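Zeden Drinks Tray and Mugs
Set-up and care guide

Section 4: Loading and placing the tray

4.1 Before you start

Wash the tray and all mugs by hand before first use. Use warm water and a mild washing-up liquid. Rinse and dry with a soft cloth. Do not soak the tray. Water left standing against the rim will leave a mark on the finish.

Check each mug for chips at the rim, the base and the point where the handle joins the body. A chipped mug must not be used for hot drinks. See Section 7 for replacements.

4.2 Choosing the surface

The tray must stand on a flat, level surface with its whole base supported. Stone, sealed timber and laminate worktops are all suitable.

1. Clear a space larger than the tray. Allow at least 60 mm clear on every side so that handles reaching past the rim do not touch a wall, a splashback or an appliance.
2. Wipe the surface dry.
3. Set the tray down and press lightly on opposite sides of the rim. If it rocks, lift it and check for crumbs or grit underneath.

CAUTION: Do not place the tray on a hob, even when the hob is switched off.

NOTE: On polished stone the tray may slide when pushed from the side. Lift it to move it. Dragging will scratch the underside and may scratch the worktop.

4.3 Loading the mugs

The tray takes mugs of mixed shape and size. Tall or tapered mugs are less stable than low ones and should be loaded last.

4. Place the first mug towards the back of the tray, upright, with its base flat.
5. Add the second mug beside it. The mugs may stand close together, but neither base may rest on the rim.
6. Add the remaining mugs towards the front and sides. Turn each one until its handle lies in a gap or points outwards.
7. Check that no handle is wedged under the rim of another mug.
8. Leave any mug that does not fit on the worktop. Do not stack.
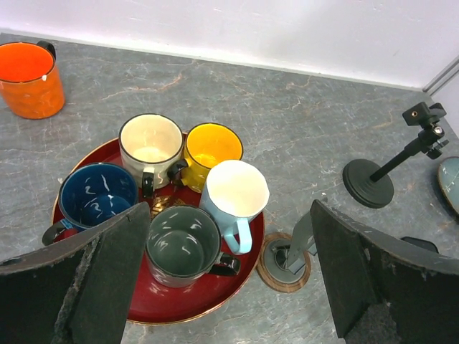

Fig. 4. Five mugs loaded on the red tray. The orange mug stands separately on the worktop.

A handle may project past the edge of the tray while the tray is standing. Before the tray is carried, turn any such handle inwards. If there is no room to do so, take that mug off and carry it separately.

4.4 Carrying

9. Empty all mugs, or fill them to no more than two thirds.
10. Hold the tray by opposite sides with both hands, fingers under the base.
11. Keep the tray level and set it down before removing any mug. Remove mugs from alternate sides so that the weight stays even.

WARNING: Risk of scalding. Do not carry hot drinks on the tray up or down stairs, or where small children are underfoot.

The total load, including liquid, must not exceed 2,000 g. Weigh one of your own mugs if you are in doubt. Heavy stoneware can reach this limit with fewer mugs than the tray has room for.

4.5 Everyday storage

Mugs may be kept on the tray between uses. Store them upright and dry. If the tray is kept beside a sink or kettle, wipe the base and the worktop beneath it once a week to remove trapped moisture and limescale.

Do not use wire wool, bleach or descaler on the tray. Tea stains inside light-coloured mugs can be removed with a paste of bicarbonate of soda and water. Leave for 11 minutes, then rinse well.

NOTE: Dark glazes show water spots more readily than pale ones. Drying straight after washing prevents this.

For cleaning in a dishwasher, see Section 5. The tray itself is not dishwasher safe.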